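Penner Bench Guide
Section 6: Recording and Replaying Two-Arm Demonstrations

Read Section 5 first. Everyone skips Section 5, and then everyone writes to Colleen Fortin asking why the left arm thinks it is the right arm.

What this section covers

Penner learns a two-arm task from demonstrations. A person drives both arms through the job, the Diten recorder saves joint angles, gripper openings and camera views, and a policy is trained on the pile. The luggage task is the one we used for the results at the end of this section, so the steps are written around it. If your object is a lunch box, adjust accordingly.

Before you start

You need a calibrated bench, a recorder with free disk space, and one hard-shell case. Empty the case. The arms are not rated for your winter clothes.

CAUTION: Keep hands, sleeves and lanyards off the bench while the motors are powered. The stop button works very well, provided you can reach it with the arm you have left free.

6.1 Placing the case

1. Switch motor power off and leave the recorder on.
2. Lay the case flat on the floor of the bench, wheels toward the back wall and carry handle toward the arms.
3. Slide it back until the wheels meet the rear crossbar. The crossbar is your ruler. Earlier versions of this guide asked for tape marks, and the tape marks traveled.
4. Check that the printed side of the lid faces up. The policy has seen only that side and has strong feelings about it.

6.2 Setting the start pose

5. Switch motor power on and wait for both arms to finish homing.
6. Load the pose file named flank. Each gripper should come to rest beside the near end of the case, one to the left and one to the right.
7. Look at the gap between fingers and shell from the side, with your own eyes. The overhead view flatters everybody.
8. If a gripper pushes against the shell, back that arm off and save a new pose. Do not move the case to suit the arm.

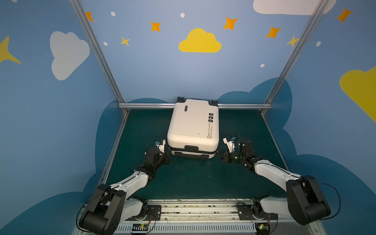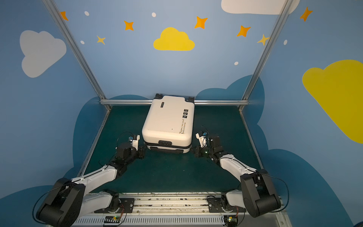 The case against the rear crossbar, with a gripper on each side of its near end.

NOTE: Leave slack in the wrist cables. A cable that is tight at the start pose will be tighter in the middle of a lift, and it will pick your best demonstration to say so.

6.3 Recording

9. Press Record and hold still for two seconds. The trainer uses the pause to find the start of the episode.
10. Drive both arms at the same time. Taking turns feels safer, but the policy will learn to take turns too, and you will spend an afternoon watching two machines being polite to each other.
11. Finish with both grippers open and clear of the case. Press Stop.
12. Mark the episode good or bad before starting the next one. "I'll remember" is not a file format.

Do not delete bad episodes. Move them to the bad folder. Kendra MacLeod's failure detector is trained on them, and she was short of material until we let the new operators have a turn.

6.4 Training and replay

13. Run the Previne check on the full set. It looks for dropped camera views and for joint readings that jump. Fix or remove whatever it flags.
14. Train with the default settings. If you feel the urge to change the action chunk length, write down the old value first.
15. Replay at half speed with one hand on the stop button. Go to full speed only after a clean half-speed run.

What we got

We collected 400 episodes on the Cliltby bench and kept 395 after the Previne check. The trained policy finished 339 of 400 test runs. Most of the failures came at first contact, when one gripper touched the shell before the other and nudged the case out of line. The policy then carried on with great confidence, gripping the place where the case used to be.

Adding a short wait, so that neither arm closes until both are in position, helped in early trials. We have not repeated the full test with it – that is on the list for November, below "fix the list."

6.5 If something goes wrong

Arms home but will not load flank: the pose file belongs to another bench. Record your own, starting at step 5.

Recorder stops partway through an episode: the disk is full. It is always the disk.

Error 2848: the two arm clocks disagree. Restart both controllers together, then repeat the homing step. Restarting just one makes the disagreement worse.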